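28 de mayo, lunes

Jornada dedicada a la revisión 3 del protocolo de recogida por demostración con pinzas de mano. Tarea asignada: plegado de prenda de manga larga sobre cama. Lo anoto en el diario porque el formulario de sesión sigue sin tener campo para observaciones libres, y ya lo pedí dos veces.

Primer punto discutido, el estado inicial. La norma interna de Harkberg dice «prenda en posición arbitraria», y cada operador lo entiende a su manera. Hay quien la deja caer desde arriba, hay quien la extiende con cuidado y luego la arruga un poco. Lo segundo introduce un sesgo que se ve enseguida al comparar episodios. Propongo redactarlo así: la prenda se suspende sobre la superficie, se suelta y no se corrige. Si una manga queda debajo del cuerpo, se queda debajo.

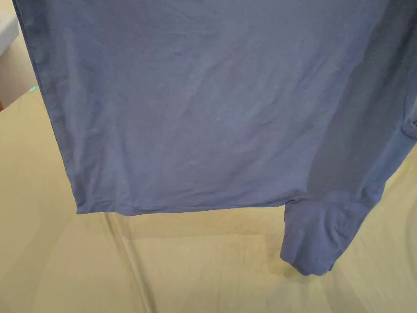

Falta por decidir si la suspensión forma parte del episodio o del intervalo de preparación. En Coltthorpe la incluyen. Yo la dejaría fuera, con marca de inicio en el primer contacto de una mordaza con el tejido, pero eso obliga a recortar a posteriori y el recorte automático de Nomidon todavía falla con telas lisas. Mansa Nartey prefiere incluirla y etiquetarla como fase 0. Es una solución aceptable siempre que la etiqueta sea obligatoria. Con etiqueta opcional volveremos a tener lotes mezclados, como el 142.

Segundo punto, la superficie. El texto vigente exige «superficie plana y uniforme» y una sábana ajustable no cumple eso en sentido estricto. He escrito una nota al apartado 4.2: se admiten pliegues en la sábana, no se alisa entre episodios, se alisa únicamente al cambiar de prenda. El color de fondo debe separarse del color de la prenda. Azul sobre caqui es correcto. Beige sobre caqui se rechaza. 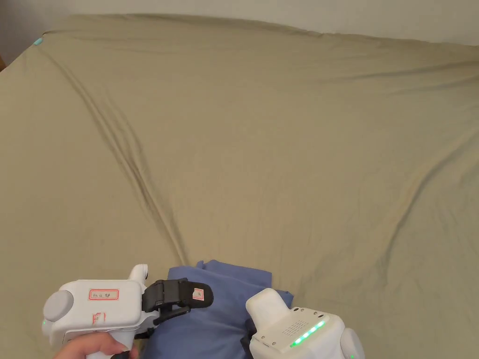
La identificación de los dispositivos sigue siendo el apartado más débil. Las etiquetas escritas a mano son legibles de cerca y dudosas a cualquier otra distancia, y el orden de los caracteres no está normalizado. Redacto: una etiqueta por pinza, cara superior o lateral, código idéntico al del registro, letra de imprenta. La comprobación se hace antes de la primera toma y se repite tras cada relevo de operador. Un cambio de lado entre izquierda y derecha invalida la calibración del par completo, no de una sola unidad.

Sobre los indicadores luminosos: verde en ambos dispositivos antes de iniciar y verde al cerrar. Si uno cambia de estado durante el episodio, se termina el movimiento, se descarta y se anota la hora. No se reinicia a mitad de pliegue.
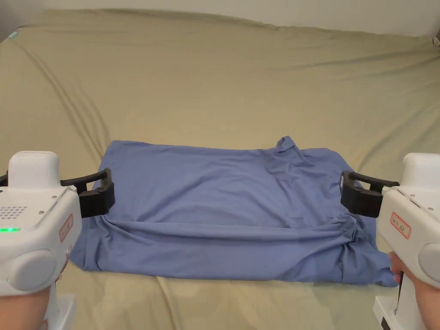 Tercer punto, la técnica. La norma debe describir el resultado y dejar libre el agarre, con tres excepciones que copio aquí tal como han quedado en el borrador:

a) Las manos no tocan la prenda. Todo contacto se hace con las mordazas.
b) Las dos pinzas permanecen a la vista durante el pliegue. Si una sale de campo, vuelve antes de que la otra suelte.
c) Entre agarres, las mordazas se separan del tejido con apertura completa. El arrastre con mordaza entreabierta cuenta como error de ejecución.

Kavinda Cassim objeta la c) y tiene parte de razón: en los tejidos de punto fino la apertura completa engancha a veces el borde y deshace el pliegue. He fijado provisionalmente un límite de 22 segundos para corregir un pliegue deshecho; pasado ese tiempo se cierra el episodio como fallido y se conserva. Los fallidos no se borran. El conjunto Asante perdió buena parte de su utilidad por borrarlos.

Posición de espera, apartado 5.1: pinzas paralelas, por encima de la cama, sin cruzar las mordazas. Se mantiene hasta la señal.
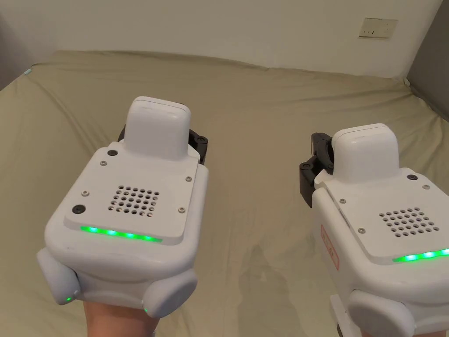
Nartey, Mansa
Responsable de normas de captura

Firmo la entrada con cargo completo porque el borrador remite a ella en el anexo B.

Pendiente para junio: cerrar la definición de fase 0, sustituir las etiquetas manuscritas y repetir la validación cruzada con 200 episodios tomados al azar de los 3366 que hay en el repositorio. La revisión la hará alguien que no haya operado. También queda corregir lo que escribí más arriba en tercera persona sobre mi propia preferencia; es costumbre de acta y aquí sobra.

Entradas recientes
Marca de inicio y marca de cierre: criterios
Sobre el lote 142
Relevo de operadores, lista de comprobación
Calibración por pares en Coltthorpe
Fallidos conservados: cómo etiquetarlos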